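Chapter 4
Insulation and Fill in Outdoor Garments

Learning Objectives

After completing this chapter, the student should be able to:

Explain how an insulated garment slows the loss of body heat.
Distinguish between down and synthetic fill, and state the conditions suited to each.
Define loft and fill power and describe how each affects the choice of fill weight.
Identify the main methods of baffle construction.
Read a fill specification and enter it correctly on a pattern sheet.

Key Terms

baffle, box wall, clo, cold spot, down, fill power, fill weight, loft, quilting line, sewn-through construction, short-staple fill

4.1 Introduction

Chapter 3 dealt with shell fabrics and the ways in which they resist wind and rain. A shell fabric alone provides little warmth. The garment designer who wishes to keep a wearer comfortable at rest in cold weather must place a layer of still air between the body and the shell, and must hold that layer in place while the wearer bends, reaches and sits. The material that holds the air is called the fill.

Students often assume that the fill itself is warm. Feathers, polyester and wool do not produce heat. They divide the space inside a garment into many small pockets, and the air in those pockets moves very slowly. Heat from the body must pass through the layer by the slow route, and the wearer stays warm for as long as the pockets remain open. When a sleeping hiker rolls onto the back of a jacket, the pockets under the shoulders close and the warmth in that area is largely lost.

The thickness of the filled layer is known as loft. Loft is measured with the garment lying flat, after it has been shaken out and allowed to recover. It is the first property a designer should consider, and it is also the one most easily damaged by poor storage, heavy shell fabric or careless sewing.

4.2 Down

Down is the soft undercoating found beneath the outer feathers of geese and ducks. Each cluster has a small center from which fine filaments spread in all directions. Clusters do not lock together, and for this reason down can be packed into a small space and will open again when released.

Down is graded by fill power, the volume that a fixed weight of down will occupy under a light load. A higher figure means that less down is needed to reach the same loft. The term should not be confused with fill weight, which states how much down has been placed in the garment. A thin jacket with a high fill power may be less warm than a heavy jacket with a modest one, and a label that gives only one of the two figures tells the buyer very little.

The chief weakness of down is moisture. Wet clusters collapse and dry slowly. Treated down resists this to some degree, but the student should not treat it as a substitute for a suitable shell. 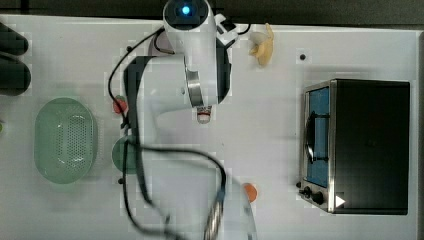 4.3 Synthetic Fill

Synthetic fill is made almost entirely of polyester and is supplied in two forms. Sheet fill comes on a roll and is cut to the shape of each pattern piece. Short-staple fill is loose and is blown into chambers in much the same manner as down. Sheet fill is simpler to sew and needs fewer quilting lines. Short-staple fill drapes better and gives a softer hand.

Both forms keep much of their loft when damp, and both are easily washed. They are heavier than down for the same warmth, and they lose loft sooner with repeated packing.

4.4 A Working Example

The Gallier jacket will be used throughout this chapter. It was drafted by Florante Bautista for the Pangilinan pattern series as a plain, hip-length garment for cold, dry weather. The body is divided into 10 horizontal chambers. The full specification is given in the appendix – students should have it at hand when working the problems.

The main fabric is Sover, a light woven nylon with a close weave. The lining is Zillia, which is slightly softer and is cut from the same pattern pieces. The chest of the sample size measures 62 centimeters across when laid flat, and the center back length is 68 centimeters. These are finished measurements. A filled garment draws in as the chambers expand, and the unfilled pieces must be cut larger to allow for it.

4.5 Baffle Construction

A baffle is any division that keeps fill from moving out of its assigned area. In sewn-through construction, the shell and lining are stitched directly together. The method is quick and light, but there is almost no loft along the seam, and each quilting line becomes a cold spot. In box wall construction, a strip of fabric stands between the shell and the lining, so that the chamber keeps its depth from edge to edge.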